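Pre-winter heating and draft check, Pettigrew Street duplex, lower unit. Done on a Thursday, in socks, which is its own kind of draft test.

- [x] **Furnace filter.** Replaced. The old one had grown a coat warmer than mine.
- [x] **Thermostat (Flenow).** Reads true. Clock is an hour off and will be right again in March.
- [ ] **Front door weatherstripping.** Daylight at the bottom corner. Fail.
- [x] **Bathroom fan.** Moves air, sounds like a floatplane. Shut it off when you're done.
- [x] **Carbon monoxide alarm.** Tested. Neighbours now also aware that it works.
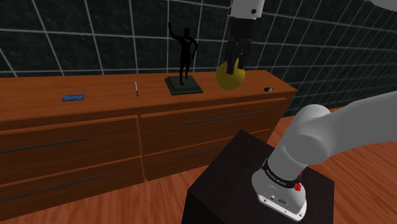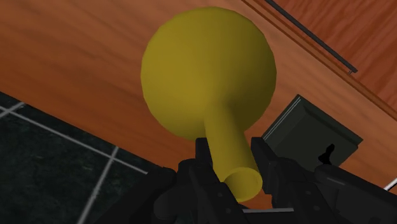

Should the basement registers be closed to save gas? Leave them open – shutting them raises the pressure in the ducts and can make the furnace work harder.

- [ ] **Hot water tank.** Set to 60 °C, fine. Jostach insulating wrap still in its package beside the tank, insulating the floor.
- [x] **Attic hatch.** Foam seal good. Closes if you ask twice.
- [ ] **Gas meter.** Last bill 312 cubic metres. Compare after the door is fixed.

Budget for the two repairs and a furnace tune-up: $700. Recheck in November, bring a caulking gun.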